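토요일, 밤 11시 넘어서

오늘은 진짜 써 놓고 자야 한다. 손가락에 아직 윤활제 냄새가 나고 눈도 뻑뻑한데 기분은 최고다!

공방에 도착한 게 점심 조금 지나서였고, 바우터(Wouter Mertens)는 벌써 와서 팔 베이스 볼트를 다시 조이고 있었다. 지난주에 어깨 관절이 덜덜 떨리던 게 결국 베이스 문제였던 모양이다. 모터를 의심하면서 게인만 며칠을 만졌는데 볼트 하나가 반 바퀴 덜 들어가 있었다니... 허탈하면서도 웃겼다. 토크 렌치 사자고 한 게 나였는데 정작 그날 렌치를 안 쓴 것도 나다.

그리퍼는 손가락 패드를 새로 끼웠다. 예전 패드는 매끈한 부품을 집으면 자꾸 미끄러졌고, 특히 금속 피팅은 들다가 빙글 돌아 버리기 일쑤였다. 새 패드는 Sterkham에서 주문했는데 두 장에 60유로. 솔직히 비싸다고 투덜거렸지만 끼우자마자 입을 다물었다. 나사 구멍이 한 번에 맞았다! 브래킷을 뽑을 때 구멍 간격을 한 치수 크게 잡아 둔 과거의 나에게 박수. (왼쪽은 그래도 줄로 살짝 갈아야 했다.)

손목 카메라도 다시 보정했다. 체커보드를 들고 이리저리 기울이면서 찍는 건 언제 해도 지루한 일이라 바우터랑 번갈아 했다. 재투영 오차가 전보다 확 줄어서 둘이 화면 앞에서 하이파이브까지 했다. 다만 손가락 두 개가 화면 아래쪽에 늘 걸려 있어서, 그 부분은 마스크를 씌우고 돌려야 물체로 잘못 잡지 않는다. 마스크 파일은 팔 제어 폴더 말고 카메라 폴더에 넣었음. 다음에 또 한참 찾을까 봐 적어 둔다.

저녁은 컵라면. 바우터는 매운 걸 못 먹으면서 꼭 내 걸 뺏어 먹는다.

밤에는 드디어 분류 프로그램을 돌렸다. 이름은 그냥 Dosero라고 붙였다. 아무 뜻도 없는데 입에 붙어서. 물체를 하나씩 찾아서 윤곽을 따고, 긴 축을 계산해서 손가락이 들어갈 방향을 고르는 게 전부다. 전부라고 썼지만 여기까지 오는 데 커밋이 154개였다. 첫 시도는 와셔 하나. 잘 집었다. 두 번째는 짧은 볼트, 이것도 성공! 세 번째에 욕심을 내서 볼트 두 개를 붙여 놓았더니 하나로 인식하고 그 사이를 꽉 물었다. 둘 다 튕겨 나가서 하나는 작업대 밑에서 찾았고 하나는 아직 못 찾았다.

그래도 혼자 떨어져 있는 부품은 거의 다 집어 올렸다. 팔이 내려가서 손가락이 오므라들고 조그만 금속 조각이 딱 들려 올라오는 걸 보는데, 몇 달 동안 전선 벗기고 기어 다시 뽑고 하던 게 싹 보상받는 느낌이었다. 나는 소리를 질렀고 옆방에서 선반 돌리던 분이 무슨 일 났냐고 들여다보셨다. 한 번 더 보여 드렸더니 그때는 또 허공을 집더라. 하필!

남은 골칫거리는 붙어 있는 것들과 모양이 이상한 것들이다. 마지막으로 작업대에 놓은 조합이 딱 그랬다. 검은 사각판이 달린 피팅은 왼쪽에 따로 떨어져 있으니 괜찮은데, 적갈색 원통이랑 은색 T자 피팅은 거의 맞닿아 있고, 흰색 반원 클립이 그 둘의 오른쪽과 아래쪽을 감싸고 있다. 클립 끝은 오른쪽 손가락에 닿을락 말락. 윤곽 따는 코드 입장에서는 악몽 같은 배치인데 나는 이런 게 제일 재미있다. 그림자까지 윤곽에 넣어 버리는 것도 고쳐야 하고. 바우터는 클립부터 치우면 된다고 하고, 나는 T자 피팅의 옆으로 나온 꼭지를 기준으로 잡아 보고 싶다. 결론은 못 내고 전원을 내렸다.

내일 할 일
1. 손목 카메라 화면에서 붙은 부품 나누기. 깊이 정보 없이 색만으로 어디까지 되는지 먼저 해 볼 것. 시작은 이 배치로. 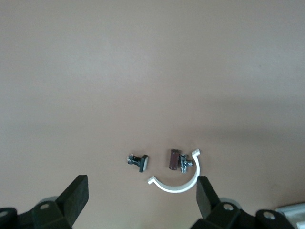

2. 그리퍼 닫는 속도 낮추기. 지금은 가벼운 부품이 튕긴다. 힘 제한값도 같이 기록.
3. 손목 쪽 케이블 정리. 팔을 끝까지 돌리면 커넥터가 당겨진다. 케이블 타이 말고 나선형 튜브로.
4. 못 찾은 볼트 찾기. 청소기 돌리기 전에!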